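Oficina > Cadernos > Têxteis bebé > Entrada

Tempo de leitura: 4 min

27 de outubro de 2021

Absorventes, segunda ronda. Retomo onde parei, a folha anterior ficou com a tabela de pesos a meio e não vou passar a limpo.

Material em cima da bancada: absorvente de bambu/algodão da Flolura (lote novo), microfibra da Faritz, cânhamo da Snorradóttir que chegou finalmente, embrulhado em papel pardo e a cheirar a feno. Capas: todas PUL, tamanho único, molas. A capa da Mollatton tem o elástico da perna mais mole que as outras, anotar para depois.

Pré-lavagens. O cânhamo levou 7 antes de o ensaiar, a etiqueta pede menos mas à terceira ainda fazia gotinha à superfície, água a rolar por cima como em folha de couve. À sexta já bebia. Fiz mais uma por teimosia. Bambu: duas lavagens e ficou bom. Microfibra: uma, não precisa de mais.

Atenção, não usar amaciador em NADA disto. Na máquina do fundo a gaveta ainda tinha resto de amaciador azul. Lavei a gaveta à mão e fiz um ciclo vazio. Quem usar a seguir, verificar pf.

Ensaio de absorção, método do costume: pesar seco, mergulhar, escorrer na grelha, pesar. Resultado cânhamo: cerca de 220 ml. Bambu ficou abaixo, microfibra acima mas aquilo não conta, larga tudo assim que se aperta. Com a mão em cima (peso de bebé sentado, vá) a microfibra molhou-me a manga. O cânhamo não largou quase nada. Bambu a meio caminho.

Velocidade é o contrário. Microfibra bebe logo, cânhamo demora, fica ali a pensar. Para chichi rápido de bebé que dormiu a noite toda isso é fuga pela perna. Combinação a testar: microfibra por cima, cânhamo por baixo, forro de polar a separar da pele (microfibra nunca direta na pele, seca tudo, faz vermelhidão).

Fiz já um teste solto dessa combinação na capa Flolura. Boa na barriga, fraca atrás. O conjunto fica grosso entre as pernas, a mola do tamanho S quase não fecha. Para recém-nascido não dá. Para os maiores acho que sim.

Secagem. Estendal interior, janela entreaberta, tempo húmido cá fora. Microfibra seca em 4 tempos. Bambu para o fim da tarde. Cânhamo: 9 horas e as costuras ainda frias ao toque. Isto para uma família com três capas e sem máquina de secar é problema sério, no inverno pior. Repetir em janeiro com a casa fechada, que é quando interessa saber.

Secador: só em baixo, e capas nunca. A amostra antiga que foi ao quente tem a PUL toda a descolar por dentro, parece pele de cebola. Guardei-a na caixa dos desastres.

Elásticos: a capa Mollatton aberta e fechada muitas vezes, a perna esquerda já ondula. Pode ser defeito desta unidade. Pedir outra antes de escrever seja o que for.

Velcro vs molas, a conversa de sempre. Molas. O velcro apanha cotão na lavagem e agarra-se às outras peças, saiu um forro de polar todo puxado. Se se insistir em velcro, dobrar as patilhas sobre si próprias antes de ir à máquina.
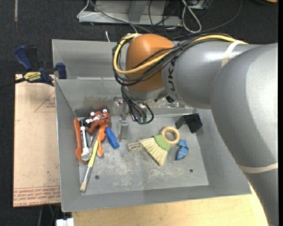 Braço robótico cinzento sobre a caixa metálica, cabo amarelo por cima.

Cheiros. O bambu do lote velho (o que andou emprestado) cheira a amoníaco quando molha, seco não se nota. Detergente a menos, quase de certeza, as pessoas têm medo de pôr detergente. Fiz: enxaguamento frio, ciclo longo a 60 com dose completa, outro enxaguamento. Melhorou muito. Ainda um restinho na costura do meio. Repetir uma vez e se não sair vai para pano de limpeza.

Creme da muda: mancha gorda no forro de polar, repele água à volta toda. Esfreguei com detergente da loiça e escova de dentes velha, saiu. Com creme grosso usar forro descartável, escrever isto em letras grandes no folheto que no anterior estava numa nota de rodapé e niguém lê.

Por fazer:
- encomendar mais polar, branco, do fino
- segunda capa Mollatton
- repetir bambu com o absorvente dobrado em três
- combinação microfibra + cânhamo na capa Faritz, tamanho M
- passar os pesos para a folha de cáculo
- balança a precisar de pilhas

O forro de seda crua fica para a próxima, não cheguei lá.

Entradas recentes
Absorventes, primeira ronda
PUL: o que aguenta e o que não
Sacos de transporte, fechos e costuras
Forros descartáveis na sanita (não)
Toalhitas de flanela, corte e bainha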